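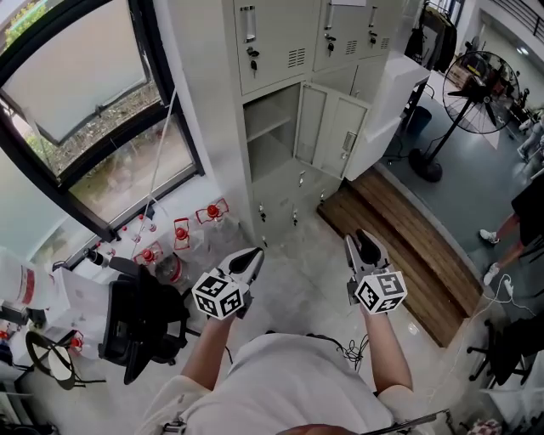
The Ratance locker cabinet with one of the middle compartments open.

Ratance Multi-Door Locker Cabinet, pale gray
Reviewed 20th August

We bought this cabinet last November for a shared workroom where people come and go all day and need somewhere to put a bag, a lunch or a pair of shoes. It replaced a row of open shelves. I looked at a similar one from Dretura first, but the compartments were too shallow for a backpack and the delivery charge was high.

Assembly

It came flat in two cartons. The instructions are drawings only and the panels are marked with small stickers, which fall off. Put the back panel on before you tighten the sides. I did it the other way and had to undo everything. It took two people most of an afternoon. All the screws were in the box, plus a few spare.

Once it is up it is heavy, and you won't want to move it with the doors on. Ours stands on tile and needed a folded piece of card under one front corner. For a cabinet at this price I would expect leveling feet. A wall bracket is included and should be used, as the unit is tall and the doors pull it forward a little when several are open together.

Compartments

Each one has its own door and lock. Inside there is a shelf, good for a phone and wallet above and a bag below. A laptop bag goes in flat. A motorcycle helmet does not go in at all with the shelf in place, and taking the shelf out means unclipping it from four tabs that are stiff the first time. There is no hook for a jacket, so coats still go on the clothes rack.

The upper doors have slots cut in them for air. They do help. Gym shoes left overnight were no worse in the morning than when they went in.

Locks and keys

This is the weak part. The locks are basic cam locks. They turn smoothly, but the keys are thin and the number stamped on each is hard to read. People leave keys in the doors, and a key sticking out at hip height catches on clothing. Two have bent so far. Replacements had to be ordered from Ratance by number and took 24 days. I now keep the second set in a labeled envelope. Zheng sells a combination version of the same type of lock, and I may change a few over.

Finish

The paint has held up well. There is one chip at the bottom where a chair hit it. Fingerprints don't show much and it wipes clean with a damp cloth. The doors are thin and make a noise when they are shut hard. Stick-on felt dots fixed most of that.

Size the job before you order: our carton label gave 42 kg for the larger of the two, and the driver only brings it to the front door.

Good: plenty of storage for the floor space, decent paint, vented upper doors.
Bad: thin keys, no leveling feet, no coat hook, noisy doors.

Rating: 7 out of 10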